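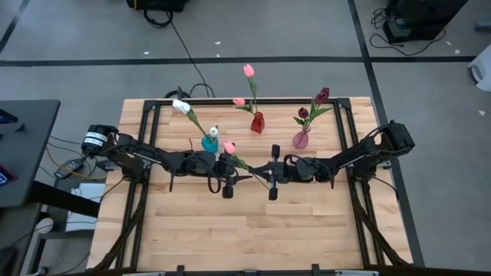

Hartmut Harms reckons you should always put the tallest tulip in first and work down from there, and that anybody who starts with the short ones ends up pulling the lot out again. I went the other way for years and he's right, so the steps below follow his order.

Section 5: Arranging artificial tulips in small glass vases

I wrote this part of the guide for the Wosano bud vases, but any small vase with a narrow neck will behave much the same. You'll want a clear table, a soft cloth, your stems and maybe a cuppa. I use three vases in different colours and keep the flowers to one or two stems each, sometimes with a spare stem to add at the end. More than that and the necks get jammed up, and you lose the nice lean that makes a tulip look like a tulip.

Before you start

Wipe the inside of each vase and let it dry right out. Artificial stems don't need water and some of them have wire inside that will rust if you give them any. Mine came from the Trandetti catalogue (item 743, if they haven't changed the numbers again) and they arrive squashed flat in the box, so have a play with the leaves first.

CAUTION: Glass this small tips easily. Hold the vase by its shoulders with one hand whenever you're putting a stem in or taking one out.

Step 1. Set out the vases

Put them in a loose row towards the back of the table, with enough space between them that the leaves won't tangle. I like a cool colour at one end and the warmer ones next to it. Turquoise or teal glass looks lovely under pale flowers, and a deep burgundy tulip sits really well in pinky-mauve. Swap them about as much as you like, it costs nothing!

Step 2. Put in the tall stem

Take the straightest stem you've got and lower it in until it touches the bottom. Don't force it. If it catches at the neck, give it a quarter turn and try again. When it's standing up by itself, have a look from the front and from the side - a flower that's fine from one direction can be pointing straight at the wall from the other.

Step 3. Open out the leaves

The long leaves are the bit people skip. Run your thumb and finger down each one from base to tip and let it twist a little as it goes. A leaf that curls over on itself is perfectly all right and I'd leave it. Fan the shorter ones upwards behind the bloom so there's some green showing around the petals.

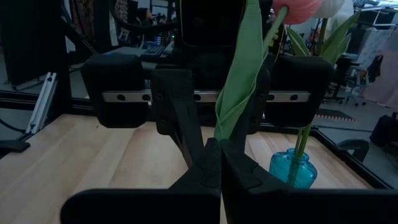

Step 4. Add the second flower lower down

The second bloom wants to sit well below the first and off to one side. If both stems are the same length, bend the lower part of one into a soft hook before it goes in. Tilt the head sideways a bit. Two tulips at the same height look like a pair of lollipops, and I've made plenty of those.

NOTE: Bend slowly, and only in the thick part of the stem. The Clendness ones have a stiff join just under the flower and it'll go white if you kink it there.

Step 5. Moving a stem to another vase

Changed your mind? Same here, every time. Hold the stem low, where the leaves come together, and lift straight up. Grabbing it by the bloom is how heads come off, and pulling on a single leaf will slide the whole sleeve up the stem. Once it's clear of the glass you can pass it across and lower it into the next vase.

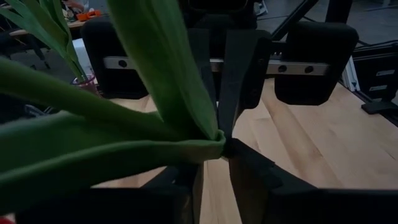
Fig. 5c. Long leaves close up, held at the lower end.

Step 6. Leave it alone for a bit

Go and do something else, then come back and look again. If a flower has swung round, turn the whole vase before you start fiddling with the stem.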